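Leftover paint shop in Vilumden to stay open through the winter

A shop that takes in unwanted household paint and sells it on cheaply will stay open in Vilumden until at least the end of February, after its landlord agreed to extend the lease on the unit in Nazari Street.

The Pistilier Paint Store had been due to close in the autumn, when its first agreement ran out. It will now keep its present opening hours and add a late session, with the doors open until 7pm, for people who cannot get there during the working day.

Soudabeh Arabzadeh, who manages the store, said the longer lease would let her plan ahead properly.

"We had stopped taking in large amounts because we did not know if we would have anywhere to keep it," she said. "If we had filled the racks and then had to leave, all of it would have needed moving, and paint is heavy. We can start saying yes to people again."

The store accepts water-based paint in its original tin, provided that the tin is at least half full and the label can still be read. Staff open each one, stir it and check it for lumps, mould and smell. Paint that passes is put on sale at £2 a litre. Small amounts of the same type and a similar shade are strained and mixed together in larger tubs, which are sold under the store's own colour names.

Gloss, varnish, wood stain and anything that needs white spirit to clean up are not accepted. Neither is paint that has been left in an outside shed over the winter, as frost tends to spoil it.

Since opening, the store has passed on roughly 80 tonnes of paint that would otherwise have been thrown away. Liquid paint cannot go in household bins in the town, and residents who want to get rid of it must either dry it out at home with sand or sawdust or book a slot at the Zirkora tip, on the far side of the ring road.

Ladan Jalali, who runs the waste service at the tip, said the number of tins left there had fallen, though she did not expect the problem to go away.

"People buy too much because they are worried about running out halfway up a wall," she said. "The bigger tin is usually better value, so they take that one. Then it goes under the stairs for ten years. By the time somebody moves house and finds it, there is not much anyone can do with it."

She said the tip would continue to send usable tins to Nazari Street in a weekly van run. Residents do not need to sort the tins themselves but should keep lids pressed down firmly and tell staff at the gate what they have brought.

White and magnolia go fastest, according to the store, and are often sold within a day of being put out. Landlords and people moving into unfurnished flats are the main buyers. Strong reds and dark purples can stay on the racks for months.

Grey is a different matter. It was among the slowest colours when the store opened, but there is now a waiting list for it, especially for the paler matt shades. Ms Arabzadeh puts this down to the number of homes where one room has already been painted grey and the owners want the hall or landing to go with it.

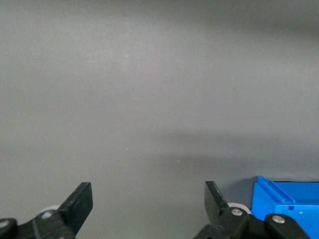
Matt grey, paler on one side and cooler on the other. Shades can look different as the light changes.

Buyers are advised to try a colour at home before paying for a full tub. The store sells small sample pots, filled from the same batch, and suggests painting a piece of lining paper and moving it about the room over the course of a day. A grey that looks warm by a south-facing window may look blue in a back bedroom.

Because the tubs are mixed from whatever has come in, a batch cannot be repeated once it has gone. Staff write the batch number on each lid and ask customers to measure up before they come. A rough guide is pinned beside the till, but the spread on the label should be treated with care where several paints have been mixed. Bare plaster also takes up far more than a wall that has been painted before.

Ardalan Azimi, who bought paint for the whole of his ground floor, said he had got the amount wrong the first time.

"I did three walls and ran out," he said. "I went back and that batch had been sold, so the fourth wall is a sort of green now. We told everyone it was meant to be a feature wall. My wife prefers it, so I have left it alone."

He said he had spent £34 in total, including rollers and a tray. He had been expecting to pay several times that at a trade counter.

Local groups can apply for free paint, and a third of the stock is set aside for them. The scout hut, the bowls club and the waiting room at Vilumden station have all been repainted this way. Applications are looked at once a month, and groups are asked to send the size of the area, the sort of surface and the colours they would be willing to accept. Those that are flexible about colour are usually served sooner.

One of the bigger jobs this year was the main hall at the Zirkora allotment society, which had not been decorated for many years. Nhung Tăng, who organised the work, said members had spent longer washing and filling the walls than painting them.

"There was damp in one corner and we had to sort the gutter out first, otherwise it would have come straight back through," she said. "Then it was sugar soap, filler and a lot of sanding. The painting itself was done in a weekend."

The society chose a pale yellow for the walls, mixed from tins of cream and a brighter yellow that had proved hard to sell. The woodwork was left as it was.

The new lease covers the shop floor and the mixing room behind it, but not the yard, which the landlord plans to use for parking. Deliveries will have to come through the front door as a result, and residents are asked not to leave tins on the pavement when the store is shut. Some were knocked over in the spring and the paint ran as far as the bus stop.

Ardalan Rostami, who owns the unit and the two next to it, said he had received offers from other businesses but was content to leave things as they were for the time being.

"The rent is paid and the place is looked after," he said. "We will talk again after the winter. I have told them I cannot promise anything beyond that."

Ms Arabzadeh said she had begun looking at other sites in case the unit was let to somebody else. Any new premises would need a water supply, a floor strong enough for full racking and heating to keep the stock above freezing. A former tyre workshop on the Zirkora road has been viewed, but it would need a new roof. Another possible site, behind the covered market, is too small to hold the mixing equipment.

The store would also like to start taking paint from decorating firms, which it turns away at present. Trade waste comes under separate rules, and a different permit would be needed. An application is being prepared and is expected to go in before the lease ends.

Short classes in basic decorating will return to the mixing room once the stock has been moved to one side. They cover filling cracks, cutting in along a ceiling, and looking after brushes. Each class has 2 tutors and lasts for a morning. There is no charge, but places must be booked at the till, and those attending should wear old clothes and closed shoes.

The store is also short of clean plastic tubs with lids, of the kind used for emulsion, and would be glad of any that have been washed out. Metal tins cannot be reused if the rim has rusted.

The Pistilier Paint Store is in Nazari Street, Vilumden, next to the shoe repairer's. Tins can be handed in from 10am until an hour before closing.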